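Equipment budget, quick update

Numbers are due to Gaurav Rastogi by the end of July so please read this even if you skip the rest. We have room for 15 hand-held grippers, not the 41 on the wish list. Sorry. Zummont quote is in, Grerov still hasnt called back. Mamta is chasing.

Also need on the sheet: spare cables, head straps, chest mounts, 6 more power strips. Small stuff adds up, last year we forgot all of it and paid rush shipping.

Robot arm purchase moves to next year. Training and repairs get there own line now, ask Pallavi Maurya if you're not sure which is which.

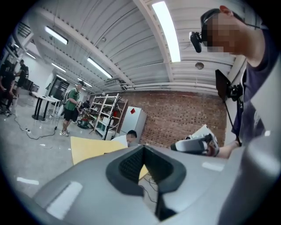

Gripper up close, crew at work behind it with head camera and backpack.

Send changes to Mamta, one email per team please.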